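Notebook, November, started mid-morning with coffee

Budget sheet for next year is due to Erkberg soon, and I promised myself I would write the reasoning down this time so we don't all have to remember it in the spring. Most of this is about the hand-held grippers and what goes on the list with them. I have the picture book out on the wooden table again, the one with the big leaf, and I'm stopping between grasps to write.
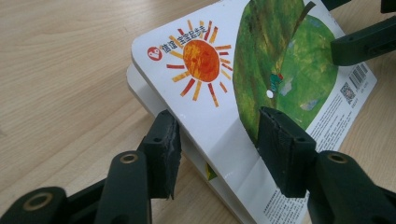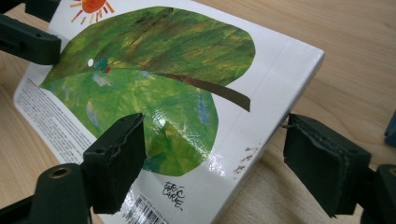 Leaf book in the gripper, both times. Look at the pads.

So, pads first. The rubber facing is fraying along the edges and I'd like us to stop treating these as something that lasts forever. Last year we put down 2 spare pairs for the whole group and had used them up before summer, and then we were trading pads between tools like kids with lunch desserts. I'm putting in for 20 pairs. It looks like a lot on paper, but they are the cheapest line on the whole sheet and I would much prefer to have a drawer full of them. Tomoana sells them with the screws included or without. Get them with! We lose the little screws constantly.

Linkages. The green plastic is holding up fine as far as I'm concerned, and I don't want to spend on metal. One full spare set per tool, printed here, so what we need to budget is filament and somebody's afternoon. I'd buy the brass inserts new and not dig them out of old parts - I have done that once, and it was a miserable hour with the soldering iron.

The bigger question is whether to buy a second arm from Lernotthorpe or put the same money into more hand-held tools. I keep going back and forth on this. My feeling today is hand-helds, and the arm waits until the year after. The quote we have for the arm is good for 60 days, so there is a little time for somebody to talk me out of it. Please do try, I'm not stubborn about it (well, a little). Whoever argues for the arm should also say where it would stand, as the bench by the window is spoken for.

Objects. I want a proper line for books and toys this time, so it doesn't come out of office supplies again. My list has 47 items on it, mostly board books and picture books with shiny covers, in a mix of thicknesses. Glossy covers are worth having a good number of, both for the grip and for the glare - there's a bright patch right on the leaf in the second picture, and I'd like to know how we do with that before we buy any new lamps. Lamps are therefore down as "maybe", with no figure next to them.

Shipping from Oltside was more than the parts themselves on the last order, so let's put everything into one order and live with the wait.

Still to do: ask Tomoana for a price on the pads, check how much green filament is left on the shelf, copy the object list into the shared sheet. Back to the book now.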